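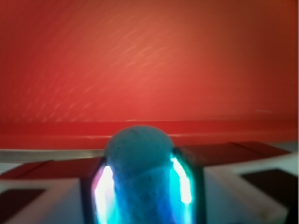 Ticket 179 — open day at Ollport, gripper stops part way through the demo
Product: Bulby. Opened Feb 5, 2022. Thank you all for being so patient with my long messages! The visitors loved the ball game, but after 22 goes Bulby stopped taking new commands, and I had a row of disappointed children on my hands. The finger lights stay on while it grips, with the blue ball between them, so I'd left the power lead well alone and gone looking at the Todo queue instead — it was full.

Step 1. Clear the Todo queue and wait 20 seconds before sending anything else. The Macedo guide says 3, but ours does like a little longer. Keep the ball and the soft things on the orange-red tray by the sink meanwhile.

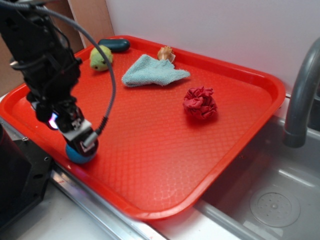
Step 2. Restart the demo from the menu and send one pick only. If it stalls again, please add the log to this ticket.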